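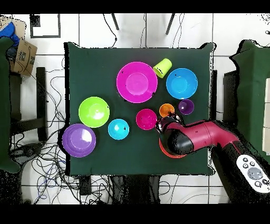
Notebook, November: tableware sorting, view from the head camera

Second round with the Firden policy on the plastic tableware. Green cloth on the table as before, bowls, plates and cups spread out, one lime cup laid on its side. Target for this run was the small orange cup. Gripper comes in from the right and stops above it, with the orange-red plate partly hidden under the arm.

Settings: 130 demonstrations, 33 of them with a cup on its side. Image crop unchanged. Action chunk cut from 125 steps to 80.

Results so far
Shorter chunk is better on the small cups. The arm corrects over the target and no longer commits from far out. Slower per pick, but I can live with that.
Bowls no real change. Large magenta bowl still gets grasped too deep on the rim.
Stacked purple plates: takes two at once more often than one. Same as the Etthorpe runs.
Cup on its side: goes for the base end when the mouth faces left. Need to check whether the demos are lopsided here.

Glare in the lime bowl is strong from above. Try with the ceiling light nearest the table off and compare before touching the weights.

To do
Mirror the lying-cup demos and retrain.
Log gripper width at contact for the plates.
Tidy the cables on the floor before moving the table.
Ask Nurnden for their depth settings.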